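Furnival clothing drive adds folding tables

August 20, 2019

The Furnival clothing drive took in 516 items in July, and sorting moved this week to the cream-colored tables at the Dillar building. Shirts are spread out, checked for stains and missing buttons, then folded and boxed by size.
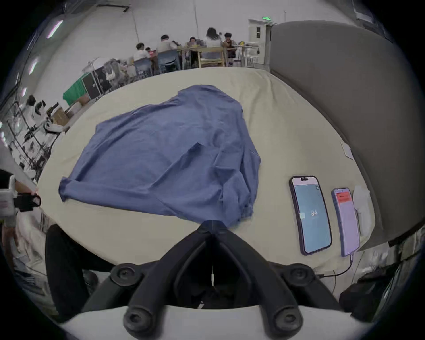 One helper said the shirts take longest, as the sleeves have to be pulled straight before anything else can be folded. Pants and towels go faster.

The drive has filled 51 boxes so far. Each box holds up to two dozen shirts. Walomov is lending shelves for the overflow until the drive closes.
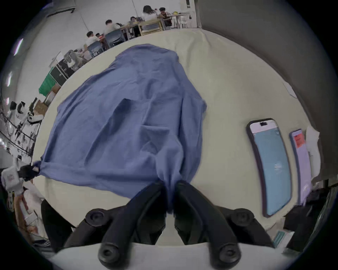 A blue cloth spread on a sorting table, with two phones to the right.

Clothes can be left at the side door on Flamirico Street. Coats are not being accepted.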